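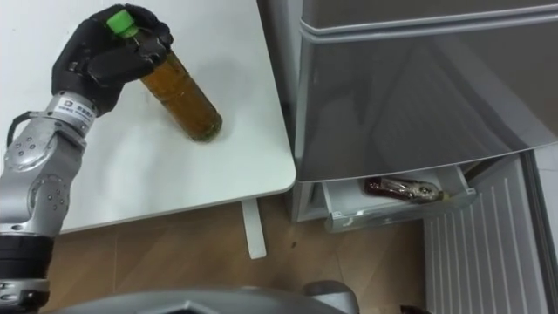 Bronisława got off the bus at Ancombe with two bags and her mother's coat over her arm. The Tinthorpe road was shut, so she walked the last bit by the canal.

Her brother had left the key under the brick. The kitchen smelt of cold tea. She put the coat on the back of a chair and opened the post, four letters, three of them for the people before.

At ten past six he rang.

"Did you find it?"

"The key, yes."

"I meant the will."

She looked at the drawer by the cooker. "I haven't sat down yet," she said.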